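Mollen annotation and replay tool: three months in

Posted 15 Jun 2024

I've been using Mollen since the spring, on and off at first and then every day, so I think I've earned an opinion. If you've not come across it, it's a desktop program for going through recordings from hand-held grippers: you load a session, it works out the path the gripper took, lines that up with the video and lets you chop the whole lot into clips you can train on. We'd been getting by with a pile of our own scripts (mostly mine, sorry to everyone who had to read them) and I wanted something I could hand to a new starter without an apology attached.

Setting it up took me an afternoon. The installer is fine, but the first calibration is fussy and the guide skips a step where you have to tell it which lens profile to use before you import anything. Do it afterwards and it keeps the old profile without a word. I lost 25 clips' worth of trimming to that one, and I'm still a bit cross.

Once you're past that, it's lovely to use! The timeline is quick, scrubbing doesn't stutter even on my tired old laptop, and the gripper opening is drawn as a line underneath the video so you can jump straight to the bit where the fingers close. That alone has probably saved me more time than everything else put together. I used to hunt for those moments by eye.

The tracking is good, with a few wobbles. Our recordings are full of the things that upset this kind of software: very wide lens, shiny surfaces, glass walls, bright strip lights, a long table where one bit of wood grain looks much like the next.

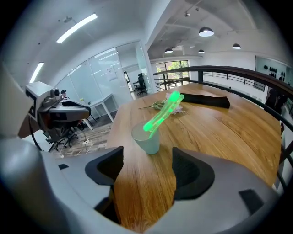
Mollen copes with most of that. The path stays steady as long as there's enough of the room in view, and it starts to drift when you bring the gripper right down close and the tabletop takes over. You get a little amber bar on the timeline when it isn't sure, and I've come to trust that bar. The version before April didn't have it and you only found out when a clip played back with the gripper sailing off through the ceiling.

Object masks are the weaker half. You click on a thing and it follows it through the clip, and for solid, plain objects that's nearly always right. See-through plastic is another story. Anything clear and brightly coloured gets its outline nibbled away wherever the light comes through, and frosted cups tend to come back as two pieces. Thin stems vanish as well. You can paint the missing bits in by hand, but the brush is clumsy and there's no way to copy a fix forward to the next frame, so you end up doing the same dab over and over. Please, please add that.

Speed is decent. A batch of 400 clips runs overnight for us and is done by the time I've got my coat off, with some 20 of them flagged for a second look. I've checked plenty of the unflagged ones too and found very little to complain about.

I did try Wovedby for a fortnight before settling on this. Its masks are better, no argument, and the brush is a joy, but it wants everything uploaded and it has no idea what a gripper is, so you're back to writing your own lining-up code. If you only care about the pictures and not the motion, go and look at that one first.

Export is plain and sensible. You choose the frame rate, whether you want the path relative to the start or to the last frame, and how the opening is scaled. It fed straight into our training code with 11 lines changed. One warning: it leaves out rejected clips but doesn't renumber the rest, so if your loader expects a tidy run of numbers it will fall over on the first gap.

Support goes through Zultwood, who sell it, and they've been quick and friendly. They told me the lens profile thing is a known fault and a fix is coming. The licence is per machine, which is a pain in a shared office, and I'd much prefer one we could pass between desks.

Four out of five from me. I'd put it back up to five for a decent brush.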